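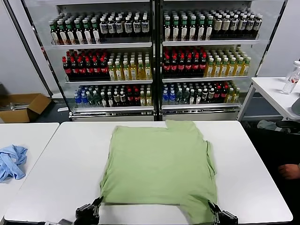 Folding a T-shirt with two arms doesn't sound like work that needs a rule book. Shirts are light, the tables are ordinary tables, and the arms don't move fast compared with anything on a factory floor. I have heard this said many times, usually by people who are good at their jobs, and I think it is wrong. Rooms where robots handle clothes need written rules, and the rules should be short enough to be read standing up.

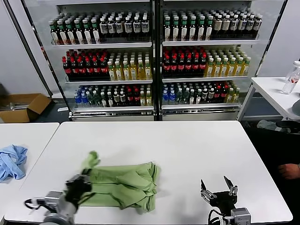 CLUMSKA, 18 May 2025. The draft code from the Tirkevent working group has been open for comment for 30 days. It runs to 46 pages. Most of what is in it is sensible, and I would expect very few of the people who work beside these machines to read past the contents list.

My main quarrel is with the part on where people may be. The draft says that staff should keep "an appropriate distance" while an arm is under power. With soft goods, people stand close. There is a green shirt on the table, a gripper has hold of a corner of it, and someone is right there at the table's edge with a hand reaching in. That is how the work is done almost everywhere, and a rule that leaves the distance to the reader will be read as permission to carry on.

I would put in a line on the floor or on the table. Hands stay outside it when the arms are live. Anyone who has to reach in says so, and waits until the arms have been stopped. Busance adopted a rule of this sort in December, in three sentences on a card, and the shift leads tell me they no longer argue over it.

The second gap is the room itself. The draft has a chapter on guarding and almost nothing on what else may be kept nearby. Open boxes, bags under side tables and chairs within reach of a foot are all ordinary things, and so is a bottle of water on the next table. I wouldn't ban all of them. I would ask that the floor where people walk is clear before power goes on, and that drinks have a fixed place away from the arms and cables.

The Lui group has replied that rules like these slow the work down. They do, a little. By my own timing a floor check takes about 90 seconds, and a team that does it at the start of each session won't lose much. The same group wants the whole matter left to local judgement. I have nothing against judgement, but it varies with the hour and with who is on shift, and new starters haven't had time to form any.

I would also drop the annex on dress. It asks for plain dark clothing, gives no grounds, and then spends four pages on sleeves. One line would do: nothing loose at the wrist.

Comments on the draft can still be sent to the working group. Mine asks for the distance to be stated as a number, for a section on the floor, and for a one-page version to be fixed to the wall of every room where the code applies.

Contact | Copyright 2025, all rights reserved | Back to top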